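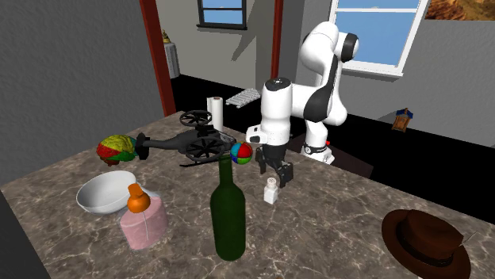
August 11, 2018. Teleop on the kitchen counter task, sim only. I've wanted a whole Saturday with this for weeks and finally got it! The new mapping from the hand controller to the wrist is in, and it feels so much better than the old one that I kept driving the arm back and forth just for fun before recording anything. The task is the one we agreed on: reach down, close on the salt shaker, lift it, set it down on a clear patch of marble. The gripper gets down behind the shaker with the fingers open and the wrist pointing at the stone, and from there it's a small move to close. The wine bottle in front is the tall thing to worry about, and the bowl and pink bottle over on the left are out of the way unless I get careless on the retreat.

Setup for the record. Scene comes from the Laltus room set, marble counter, random clutter turned on. Arm control goes through Tornura as before, with position targets from the hand controller and the clutch on the index trigger. Recording goes to the Dawber share under the usual folder. I left gravity and friction alone. The only thing I touched is the motion scaling, which I dropped to 70 percent of the hand motion. At full scale I was overshooting every time I came in low, and at 70 I can make a wrist correction without holding my breath.

Aim for the session: 5 clean demos of the shaker pick, then 5 where I deliberately come in badly and recover. The second batch is what I'm excited about. Our March set was all tidy, straight-line grasps, and the policy trained on it had no idea what to do once it was a little off. It would sit above the object and twitch. If we want it to fix its own mistakes, it has to see somebody fixing theirs.

Clean batch

First one was slow but fine. I clutched too often on the way down, so the path has little flat spots in it where the arm waits for my hand to come back. Kept it anyway. Second one I planned the reach before squeezing the trigger and got from home to pregrasp in one go, lovely smooth curve in the plot. Third, same approach, and I closed a bit high so the fingers had mostly cap and not much body. It held through the lift. Marked it "high grasp" in the notes column so we can pull it out later if it turns out to be a bad influence.

Fourth one thrown away. Bumped the reset key with my left elbow in the middle of the lift. Moving the keyboard to the other shelf, which I should have done in March. Redid it and it's good. Fifth is the best of the bunch and I'd use it as the reference for anyone learning the controller. Watch the wrist: there's hardly any rotation after the first third of the reach. All the turning is done up high where there's room.

Recovery batch

These are harder to do on purpose than you'd think! My hand wants to correct early, before there's anything to recover from. What worked was picking a wrong target spot on the marble next to the shaker, driving to it as if I meant it, then stopping and looking. Then back up a little, shift over, come down again.

Two kinds of mistake so far: coming down to one side, so that closing would catch nothing, and coming down too far forward, so that a finger pushes the shaker before the grasp. The push ones are great data. The shaker slides, I have to back off and find it again, and the whole second approach is from a pose that never shows up in the clean demos. In one of them it tipped over and I picked it up lying down, which took forever and I was grinning the whole time. Kept it, but tagged it separately, since the place step at the end puts it down on its side and the success check says fail. The check only looks at upright. We need to decide whether that's a fail we care about.

I did get all 5 in. They run a lot longer than the clean ones, mostly me thinking. I did not trim the pauses. Last time we trimmed, the trimmer ate a real slow motion right before contact and we lost the part that mattered most.

Things about the controller

The gripper is still on a button, so it's open or closed and nothing between. I'd love to have it on the analog trigger. For the shaker it doesn't matter, but for the brimmed hat it's going to matter a lot, because I'd want to come in nearly closed and pinch the edge.

Wrist roll feels reversed for the first few seconds after every clutch. I checked the logs and it isn't, the sign is right. I think it's the view. When the base is on the far side of the counter the arm is reaching toward me, and my brain flips left and right on it until I've moved a bit. Tried swinging the operator view around to the base side and the feeling went away completely. But then the arm itself hides the fingers for a good part of the descent, so I went back. Maybe a small second view in the corner? The Draditz viewer had one and I remember liking it.

Elbow: I was worried about it swinging while I was busy watching the fingers, and it did drift once when I let the wrist get near its limit. Adding a soft pull toward the home elbow angle fixed that. It's a tiny gain and I can't feel it in my hand at all. Leaving it on as default unless somebody objects.

Latency was good all day. I turned off the shadow rendering for a couple of runs to see if it got any snappier and couldn't tell, so shadows stay on. They help with judging height anyway. Watching the finger shadow meet the fingers is the best depth cue I have.

Next

Replay all the kept demos open loop and see that they reproduce. The tipped one probably won't.

Same task with the clutter reshuffled, 2 layouts to start. I'd like one with the wine bottle right next to the shaker so the approach has to come from the side.

Try the multicolored ball. It's going to roll and I'm going to be terrible at it, can't wait.

Ask about the upright check before labeling anything.

Controller battery is on the charger, left the scaling at 70 in the config.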